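Planning and Budgeting for a Teaching Robot Cell
Unit 4 handout: what to buy, in what order, and what it costs to keep running 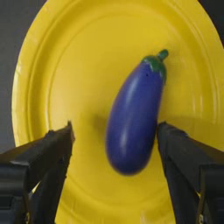 One remark from last term's group, reported here in short, was that the arm gets all the attention in a purchase request and the small parts get whatever money is left over. Several project plans from that term bear this out. Fingers, cables and practice objects were entered as a single line called "misc." and the line was used up before the first demo.

1. Start with the task

Write down the task before you open a catalog. For the pick-and-place labs, the task is to take a light plastic object, such as a toy eggplant, off a paper plate with a two-finger gripper and set it down somewhere else. That sentence already settles a good part of the budget:

Payload: low. A toy vegetable weighs very little, so count the weight of the gripper and wrist camera first.
Grip: two fingers are enough. Suction is a poor match for a curved toy.
Opening: the fingers must clear the widest part of the object on both sides, with room for a small error in position.
Surface: shiny plastic throws bright highlights into the camera. Allow money for a diffuse lamp.

2. One-time costs

Figures are in dollars and come from the worked plan we use in class, the Jedovlow bench. Shipping is included.

Gripper with one set of fingers: 1397
Wrist camera, bracket and cable: 521
Table, clamps and lamp: 1017
Total without the arm: 2935

The arm is left out on purpose. In the Jedovlow plan it is shared with another course and paid for from a different account. If your plan needs its own arm, put it on a separate sheet with its controller, power supply and stand. Check whether the quote includes the controller. The Skeller quote in your packet does, and the Levchenko quote does not, so the two bottom lines can't be compared as they stand.

3. Running costs

These come back every term and are easy to forget.

Fingers and finger pads. Fingers hit the table when a student gets the height wrong. Order a spare set with the gripper, and ask for the price of the fingers alone.
Cables. The wrist camera cable bends with every move. Keep one spare on the shelf.
Practice objects. Toy food, paper plates, blocks, cups. Buy two of each object so that a lost one doesn't change the test. Paper plates get bent and should be treated as supplies.
Staff time. Mounting and calibrating the camera takes hours that don't show on any invoice. Enter them anyway.

4. Lead times

Ask for lead time in writing. Standard grippers may be in stock while the matching bracket is made to order, and the bench then sits idle waiting for a piece of metal. In the Clerkell schedule (packet, last page) the bracket is the item that decides the start date. Place that order first. For a lab that has to run in February, work backward from the first session and leave time for one wrong part to go back.

5. Comparing quotes

Put every quote in the same table with the same rows: hardware, software license, shipping, training, warranty, spare parts. Write "not quoted" where a row is empty. Don't enter a zero, since a zero reads as free. Look at whether the license is paid once or every year, and carry yearly licenses across the full life of the bench.

Homework

Write a one-page plan for a bench that does a single pick-and-place task of your choice. State the task in one sentence, list one-time and running costs separately, and mark the item with the longest lead time. Prices must come from a written quote or a dated price list. Attach the source for each one.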